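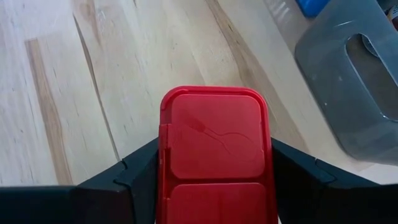 ## 6. Setting up the grasp check

The grasp check decides whether the fingers are holding something after a close command. It uses two inputs: the finger gap reported by the gripper driver and one picture from the wrist camera. Nemel combines them into a score, and the score is less clever than the settings page makes it sound. Treat it as a second opinion.

Complete section 5 (hand-eye calibration) first. A poor calibration won't stop the check from running. It will simply give you bad scores with great confidence.

1. Open **Tools > Perception > Grasp check** and select the wrist camera. If the list shows two entries with the same name, pick either and look at the live view. The names come from the driver and can't be changed in this release.

2. Close the gripper with nothing in it and press **Store empty**. Repeat until the counter shows 4. The wizard accepts a single sample, but we have never had a usable baseline from one.

3. Place a rigid item between the fingers, such as a hard plastic case, and close at low force. Press **Store held**.

4. Draw the finger mask over the live view. Cover both fingers right up to their inner edges. Dark fingers fill a good part of the lower picture, and any strip left outside the mask will be scored as part of the item.

 > **Note:** **Auto mask** works on matt black fingers over a pale table. On a dark mat it tends to swallow the mat as well. Check it by eye every time.

5. Set **Settle time** to 200 ms. The default is 55 ms, and the picture may then be taken while the fingers are still moving.

6. Leave **Learned score** off for now. Run your own items through the plain gap check and keep the log, so there is something to compare against later.

7. Press **Save to cell**. **Apply** only lasts until the next restart.

> **Caution:** Do not use the grasp check as a safety function. It can't tell a firm grip from an item resting lightly against both fingers, and it must never be the only condition for moving over people or open machinery.

### 6.1 Turning on the learned score

The model supplied with this release was trained on 2699 pictures from the Rorkbridge cell. Its accuracy on that cell says very little about yours. Glossy and see-through plastics are the usual trouble: a highlight along a rim can be read as an edge, and a clear tub in the background can pull the item outline sideways.

Switch it on for one item type at a time and compare it with the log from step 6. If the two disagree, believe the gap reading until you have looked at the saved pictures yourself – a high score is no proof of a grip.

### 6.2 Known problems

- The score shown in the status bar lags one cycle behind the log. Use the log.
- Changing the camera exposure clears the finger mask without a warning.
- **Retry on low score** has no upper limit. Set one in the task script.

Section last checked by Ghazala Farooqui, 8 December 2019.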